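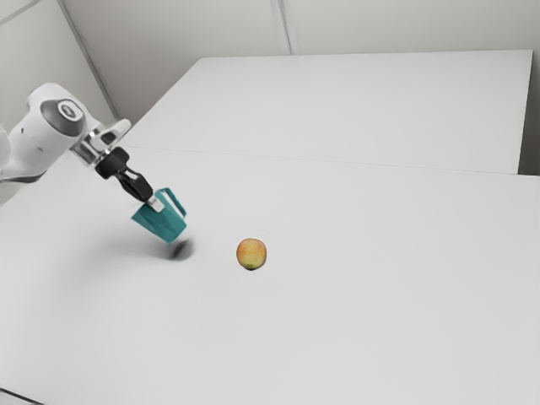

Children's costumes have to go somewhere once the party is over, and in our house they went into a bin bag under the stairs, where the wings got bent and the felt ears took on the smell of old wellies. I do the sorting on the kitchen table now. Turn everything inside out, go through the pockets (raisins, always raisins) and make one heap for washing and another for mending.

Washing

Most dressing-up clothes say hand wash only, and most dressing-up clothes are lying. I put the plain polyester ones in a pillowcase, knot the top and run them at 30 with half the usual soap. Anything with glued-on gems gets a damp cloth and my best wishes. Capes drip-dry on a hanger. Don't iron a cape. I ironed a cape once and it is now a bolero.

Mending

Hook-and-loop tabs stop gripping when they fill up with fluff. Drag an old toothbrush through the hooky side and they come back to life – mostly. For split seams under the arms, sew a small diamond of stretchy fabric into the gap and you may get another year out of it. I bought 3 metres of black jersey from the market in Lorcombe two summers ago and have patched a bat, two cats and a very tired wizard with it.

Glitter

Sticky tape, outdoors. There will still be some in the butter in July.

Storing

Wings and hats go flat in an under-bed box, with tissue inside anything that is meant to stand up. Write the age on the lid, then ignore it, as the age 4 pumpkin will be demanded by a child of seven. Tails get their own bag. I have 11 tails and can match perhaps half of them to an animal.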